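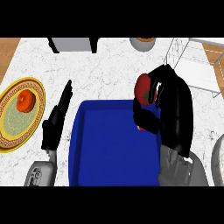

Packing lunches without the morning rush

Term is back and so are the lunch boxes. Several families at the Gultinano playgroup asked for something on getting lunches under control, so this month's home page is about a weekly prep session and a list that lives on the fridge.

The idea is to do most of the work once. Pick a quiet hour, after dinner or while the little ones nap, and make enough for 5 school lunches. Bread and wraps are better filled on the day, but nearly everything else can be washed, cut and boxed ahead. Carrot and celery sticks keep well in a container with a splash of cold water. Cheese can be cubed. Boiled eggs should stay in their shells in the fridge until the morning they're needed.

Draw up a sheet with three columns: main, fruit or veg, and snack. Write three choices in each column and let the kids circle one from each the night before. Younger children can do this from little drawings. Keep the choices to things you have in the house, or you'll be at the shops at eight at night looking for rice crackers.

Baking for the freezer saves the most time. Savoury muffins, pikelets and plain mini quiches all freeze well. Cool them fully, freeze them flat on a tray, then tip them into a bag and write the month on it. They go into the lunch box frozen and are usually thawed by the time the bell goes for lunch. Check your school's rules on nuts and eggs before you make a big batch. The Miva Road campus has a no-nuts rule in every room, and the kinder room is also asking for no sesame this year.

Children can take on more of this than we tend to give them. A four-year-old can put a piece of fruit in the box and carry the empty one to the sink after school. By six or seven most can fill a water bottle and spread their own sandwich. Older primary kids can pack the whole thing if the sheet is in front of them. Expect some odd combinations for the first fortnight – it settles down.

Food safety is worth a reminder while the weather is warm. Meat, dairy, eggs and cooked rice need an ice brick beside them. A frozen water bottle does the same job and gives them a cold drink in the afternoon. Anything perishable that comes home uneaten should go in the bin or the compost, even if it looks fine. Wash the boxes every night and take the rubber seals out once a week, as mould gets in behind them.

If you're short of containers, the swap shelf at the Jemal Street hall has a good range at the moment, many with lids that match. Please label anything you donate with its size and check that it closes properly. The shelf is open whenever the hall is, including playgroup mornings from 9.30.

Blank copies of the lunch sheet are in the tray by the hall door. The Dolteo newsletter went out to 253 households last month, and we'd like to print more family recipes in the next one. Freezer snacks without nuts are especially welcome. Drop them in the box at the hall or reply to this email, and please include the oven temperature in Celsius.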